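March 17, 2023

Got home past nine and I'm still too wound up to sleep, so this goes in here before I forget half of it. The new planner ran all day. All day! I only restarted it twice, and one of those was me typing in the wrong terminal.

I should write down what changed, because in April I'm going to have to explain it to the Dosico people and I know I won't remember. The old loop did everything in one go: look, pick a grasp, plan a path, move, close, hope. If the object was a centimeter off from where the perception node said it was, the fingers came down in the wrong place and the whole run was lost. Harish has been saying since I joined that we should keep looking while we move. So now the wrist camera feeds the pose estimate the whole way down, and the planner only commits to the last stretch of the path when the estimate has stayed put for 7 frames in a row. That's really all it is. I spent a month being scared of it and the core of it fits on one screen.

The hard part was the last bit of the approach, when the fingers get so close that they cover up most of what the camera is looking at. The segmentation sees a yellow blob with a black bite taken out of it and decides the blob has moved sideways. Then the planner chases the blob, the finger covers more of it, and off we go toward the edge of the cutting mat like we're herding something. 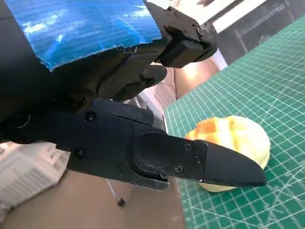
So what I did (and I'm very pleased with this) was render the gripper mask from the joint state and hand it to the tracker, so it knows which pixels are finger and leaves them out of the fit. Shalini had already written the rendering code for her calibration tool, and it was just sitting in the Gimbridge repo with a perfectly good test file. I copied nothing, I only imported it! It took me longer to fix the time stamps than to write the rest. The joint states were coming in 50 milliseconds behind the images, so my beautiful mask was always sliding along after the real finger. Once I lined those up, the estimate went from jumpy to almost boring to look at. I sat there watching the little cross on the screen stay in one spot and I think I said "oh!" out loud, because Seema came over to see.

We did 100 approaches with the soft yellow object after lunch. I put it down somewhere new on the mat each time and Seema read out the error from the log. The old code ran on the same placements from a replay file, so for once we have a fair comparison. I haven't made the plots yet. I want to do them with a clear head, and I want Jitendra to check my math on the angle error, which looks too good.

Things that still bug me, so I don't pretend otherwise tomorrow: The grid lines on the mat confuse the depth when the arm is low. The blue tape on the arm throws white glints and I don't know yet whether any of that gets into the color threshold when the lights change. And run 411 in the log has a pose that flips upside down for a single frame, then flips back as if nothing happened. A round soft thing has no real upside down, I guess, so the filter has nothing to hold on to except the orange patch, and when the patch is hidden it's free to spin. Rajkumari thinks I should drop rotation altogether for round objects. She may be right, but I'd like to try a prior on it first — just a weak one, from the previous frame.

Also the config files. I have to do something about the config files. There are three places to set the approach speed and today I changed the one that doesn't do anything, then sat admiring how smooth the motion was at my "new" speed.

But what a good day. I love this stage of a project, when you change a line and the arm moves differently a minute later and you can see why. I used to think I'd miss the pure math when I left the Cloltell job, and I don't, much. There's plenty of it in here, and it has fingers.

Tomorrow: plots, the prior, merge the time stamp fix before somebody else trips on it, ask Harish about the replay format. Buy coffee. Call Mom back.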